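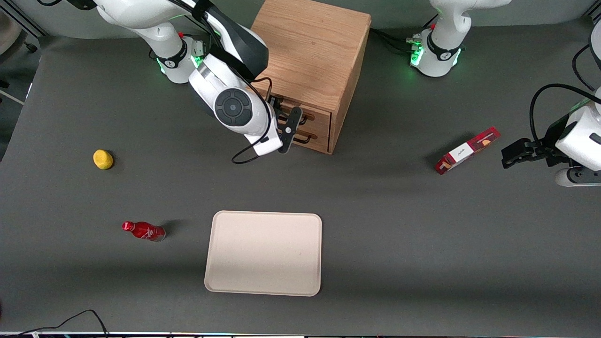
Skoredeck two-arm bench, fitted with two-finger grippers.

Skoredeck is a table workstation with two arms for laboratories, schools and small workshops. Lusine supplies it as one order: arms, grippers, tabletop, cables and the control software. You may also order the arms alone and use your own table, but please ask us first for the mounting drawing.

What to plan in the budget
Many customers calculate only the price of the arms. We advise to keep a separate line of 3,000 dollars for the first year. It covers spare fingertips, one replacement cable set and the objects for your tasks. Training is for up to 4 persons and is already included in the price. Delivery takes 6 weeks after we receive the signed order.

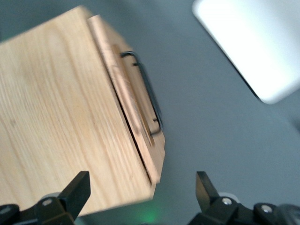 Wrist cameras are an option, and we recommend to decide about them before the order, not after. Adding them later means that the arm must be opened and calibrated again. The camera looks down between the fingers, so the operator sees both fingertips together with the target, for instance a black wire handle on a wooden box. When the arm moves fast, the wood grain becomes blurred. If your task needs to read fine surface detail, please choose the Brunton camera with short exposure — it costs more, but it fits the same bracket.

Space and power
The bench needs free access from the back side for the cables. Measure also your door. The tabletop comes in one piece, 81 cm wide, and cannot be folded.

Options
Skivano cable guide, per arm
Brunton wrist camera, per arm
Spare fingertip set
Second control station

For a written quotation, contact Marama Hollis at the sales desk. Please mention the country of delivery and if you need the invoice before September.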